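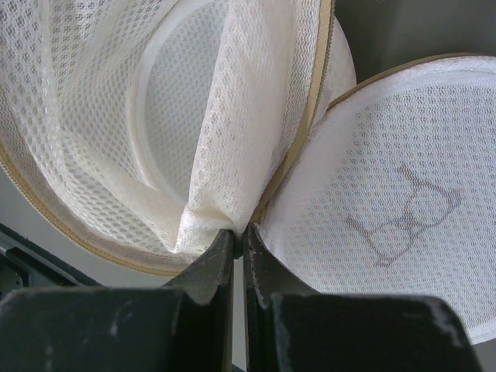
Re: [soft-handling] Draft practice note, section 4: zips and mesh

From: Covadonga Collado
To: soft-handling list
Date: Sunday, October 11, 2020

Sizwe, thanks for getting the draft out. I read it through twice on Friday and tried the mesh part against our own work at Gincombe. Comments below your text.

Sizwe Mofokeng wrote:

> 4.1 A zippered article shall be gripped on the fabric, not on
> the zip tape or the slider, unless the task is to open or
> close the zip.
>
> 4.2 Fingertips shall be inspected at the start of each shift.
> Fingers showing any surface wear shall be replaced.
>
> 4.3 Open-weave and mesh goods shall be gripped at a single
> layer.
>
> 4.4 The operator shall record an attempt as failed if the
> article is dropped, torn, or held by a part other than the one
> named in the task sheet.
>
> Comments by the end of the month please. Melnychuk want to see
> something they can put in front of their own people, so keep it
> short if you can.

On 4.1, agreed, and I'd keep the wording. The round bra-wash bags are a good case for it. With the bag open there is tan zipper tape running right beside the fold you want, and it's easy to come down a few millimetres over and catch the edge of it. A pinch on the mesh itself leaves the tape free to be dealt with later. I would add that the task sheet has to name the colour of the tape where it differs from the fabric, as annotators at Clandasska were marking tape and mesh as one thing until September.

On 4.2, I can't support "any surface wear". Our fingers have whitish scuffs at the base and fine scrapes along the edges toward the tips, and by this wording they would go in the bin. Scuffs on the base don't touch the goods. What matters for mesh is a burr or a nick on the part that makes contact. Suggested replacement:

4.2 Fingertips shall be inspected at the start of each shift and after any collision. A finger shall be replaced if a burr, chip or raised edge can be felt on a contact surface. Cosmetic marks elsewhere shall be noted in the log and need no action.

The check itself is simple. Drag a scrap of nylon stocking over each tip in both directions. If it snags, change the finger.

On 4.3, "single layer" won't work for a bag that's lying open. The mesh billows and the sensible place to take it is a standing fold, so you have at least two thicknesses between the tips before you start. I'd say "a single fold" and then define a fold. I would also like a line saying the grip must not take in both halves of the bag. When the two halves come together near the tips it is hard to tell from the wrist camera which one you have, and the operator should back off and look again before lifting.

There's also the question of squeeze. We do 200 grasps on a bag before it is retired, with the force limit at setting 2 on the Runitz controller. At setting 3 the holes stayed pulled out of shape after release on some of the bags. At 2 the pattern still distorts under tension, which you'd expect, but it comes back. I don't think the note should give controller settings — every site has a different one — but it could say that the limit is to be set by trial on the goods and written on the task sheet.

On 4.4, please split it. A dropped bag and a bag held by the zip are different failures and we've been sorting them by hand for 6 weeks. Two codes would do. Torn goods should be a third, and should stop the run.

One small thing missing from the section: printed panels. Some of these bags have a faint outline drawing on one half, and operators have been using it to tell the halves apart. I'm fine with that provided the task sheet says so, but the drawing is pale grey on white and shouldn't be the only cue.

I can't make the call on the 20th. If anyone else has mesh experience, particularly with the coarser produce bags, please send it to the list and I'll merge it into the next draft with Sizwe.

Covadonga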